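Search this site Enter keywords Go

Home | Gallery | Stores | Repairs | Contact

Sheet-metal bins, as they are after a few years

I don't trust the catalog pictures. Every supplier shows you a bin that has never had anything thrown in it, shot on a white floor, with the word "lifetime" somewhere nearby. So this page is for bins in use, at our place in Bloxham, and I'll add to it when I get around to it.

We went over to sloped-wall bins in August, on the strength of a Hatico sales sheet that promised parts would "self-center" on the bottom. I had my doubts. Small parts go where they like, and a slope only helps if the thing on it wants to slide. The old straight-sided Lostesar bins were ugly, and you lost parts in the corners, but they stacked 3 high and you knew where you were with them. The new ones eat up floor space at the top and give you less of it at the bottom. I've asked twice what the extra money buys and had two different answers.

Then there's the finish. Paint on the inside of a metal bin has always seemed to me like a thing you pay for so you can watch it come off. Drolcombe quoted us for 212 bins with a "hard-wearing" interior, and when I asked how hard, the line went a bit quiet. We didn't order.

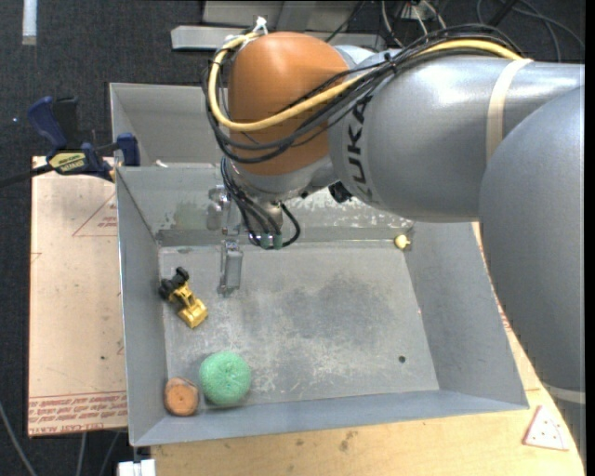

Gray bin, a few small objects in the bottom. Whitish chipped paint on the back wall. The rim on the left is narrow, and I'd have liked a wider one for the price they ask.

Bloxham reader, by email: you're too hard on the sloped ones. We have had ours for more than 2 years and the last few parts in the bin are far easier to get at than they were in a square corner. Leave the inside bare and forget about paint, it only ends up in with the parts.

Fair enough on the paint. On the slope I'll wait and see, and I'm keeping the Lostesars out back until I'm convinced.

Older galleries | Next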